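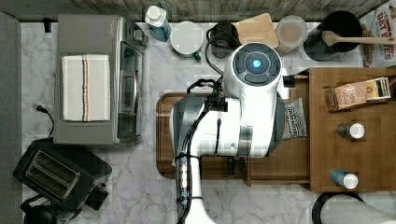 June
By Illia Bondarchuk

A kitchen towel bar is a small job, and most of the time goes into deciding where it should hang. In our kitchen in Madudcombe the question came up over the stretch of counter where we make breakfast. The marble gets wiped down several times a day, and the towel ends up folded on top of the toaster oven, on a surface that gets hot. A bar on the end panel of the base cabinet puts the towel within reach and keeps the counter clear. These instructions are for a bar with a post at each end, fixed to a solid wood panel. For tile or drywall you will need different anchors.

What you need

Towel bar with its posts and mounting brackets
Tape measure and a short level
Masking tape and a sharp pencil
Drill, a small bit for pilot holes, and an awl
Screwdriver
The small hex key that came with the bar
An old towel or a piece of cardboard to work on

Choosing the spot

Open every door and drawer near the panel and check that none of them will hit the bar. Hold a folded towel up where you think the bar should go and walk past it a few times. If your hip brushes it, move the bar back toward the wall. Mine went 207 mm below the underside of the counter, low enough that a towel can be slid over the bar without scraping knuckles on the marble.

Look inside the cabinet too. The screws must be shorter than the panel is thick, or the points will come through where you keep your pans. The ones supplied with many bars are meant for walls and are too long. I bought shorter ones at Hnatiuk, the hardware store on our street.

Checking the bar before you drill

Lay the parts out on a wooden table or bench and put the bar together loosely. Push each end of the bar into its collar as far as it will go and see that it sits square. On a dark bronze finish, take off your watch and rings first. The coating is thin, and a scratch shows up as a bright line.

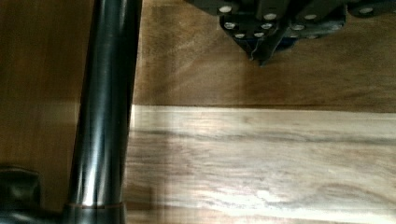
The bar where it enters the collar, with the thin reddish-orange line at the joint.

Turn the bar slowly in the collar. It should move without grinding. If it sticks, pull it out and wipe the end with a dry cloth. Don't use steel wool or any kind of polish on it.

Now measure from the center of one post to the center of the other with the bar fully seated. Do this yourself even if a size is printed on the packaging. My Cudov bar was sold by its overall length, and the measurement I needed for drilling was 488 mm.

Marking and drilling

1. Put a strip of masking tape across the panel at the height you chose.

2. Draw a level line on the tape, then mark the post centers on the line. Measure between the marks a second time.

3. Hold the first bracket over its mark and pencil in the screw holes. Do the same for the other.

4. Press the awl into each pencil mark so the drill bit doesn't wander.

5. Wrap a bit of tape around the drill bit to show the depth, and drill the pilot holes. Stop at the tape.

6. Peel off the masking tape and screw the brackets on. Leave the screws slightly loose for now.

Fitting the posts

Slide one post over its bracket with the set screw hole facing the floor. Tighten the set screw just enough to hold it. Put the bar into that post, fit the second post onto the other end, and bring the second post over its bracket. 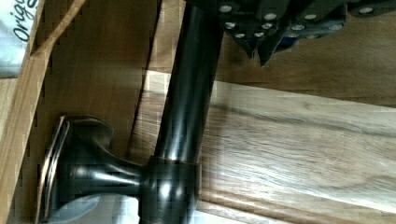
If the second post won't go on, the brackets are a little too far apart or too close together. Since the screws are still loose you can usually nudge one bracket over by the small amount required. When both posts slide on easily, take everything off again, tighten the bracket screws, and put it back together. Then do up the set screws firmly. Stop when the key resists, as the threads in these posts are soft and strip easily.

The base of each post should sit flat against the panel all the way round. A gap on one side means a screw head is standing proud of the bracket.

Drilling and fitting took me about 5 hours less than the pantry shelf I put up in the spring, and most of that shelf was repairs to a wall I drilled in the wrong place. Ostap Boiko, who lent me the drill, wants me to add that you should charge the battery the night before.

Wipe the bar with a damp cloth when it needs it and dry it afterward. Check the set screws again after a few weeks of use.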